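Lab 4: Comparing Two Grippers on Board-Level Work
Jhonatan Ospina - April
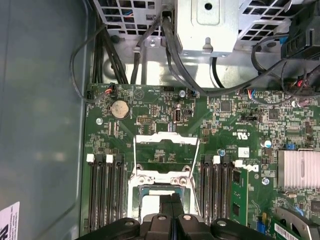 We compare the Udetti and Lukar grippers on memory modules and fan plugs, both on the same arm. Clearance is the main thing to record. With the fingers over the processor socket and the load plate open, there is a bank of four memory slots on each side, so approach from straight up and keep the wrist square to the board.

Run 8 trials per gripper. Log finger gap, approach height and any contact with a slot latch. Stop at first contact - do not push through. Use the wrist camera for alignment only.

Write-up: one page, with your trial table attached.

2 comments | 8 shares
Course contact: Jhonatan Ospina | Back to top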